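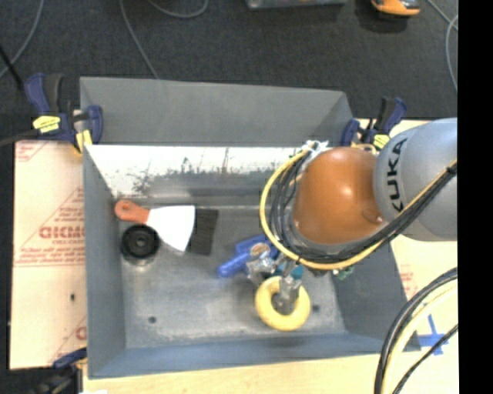
About Godau: who we are and what the robots have changed

Reading time: 2 minutes

Godau is a returns and sorting shop on the edge of Vodmont. Hardware stores and hire yards send us their mixed bins, we work out what's in them, and everything goes back on a shelf or off to be recycled. We started with 2 benches and a borrowed forklift, and we still love this stuff more than is probably normal!

For our first 9 years every bin was picked by hand. You leaned over the side, reached down to the bottom and did it again until lunch. Sore backs were part of the job, and so were nicked fingers (a scraper blade looks harmless until you grab it the wrong way).

Now we have Darine, our name for the picking line. A KUKA arm reaches down into a grey metal bin with a two-fingered gripper, and the bin can hold any old mix, a putty knife in with a yellow ring and a few odds and ends in other colours. Odd shapes are the fun part. A ring can be picked up by its rim or from inside the hole, and we've had some very lively arguments at the tea table about which is best.

What's different for the crew

Everyone who picked by hand when Darine arrived was offered training, and 8 of them now run the line. They set up the bins, check the clamps, choose what goes in a trial and decide when a grip is good enough to use on real orders. The people who know how a tangled bin behaves are the ones teaching the arm, and it shows in the work.

Shifts have changed too. Heavy lifting is down, the early start has moved to a civilised 8 am, and each crew member gets 4 hours a week to learn something new. Some have taken up programming, others have gone for maintenance, and one group built Lemma, the little tracking program we use to log every missed pick.

Plenty is still done by hand. Anything fragile goes to the benches, and so does anything the crew has a funny feeling about.

We run open afternoons each September, so come and have a look. Wear closed shoes.

Last updated: September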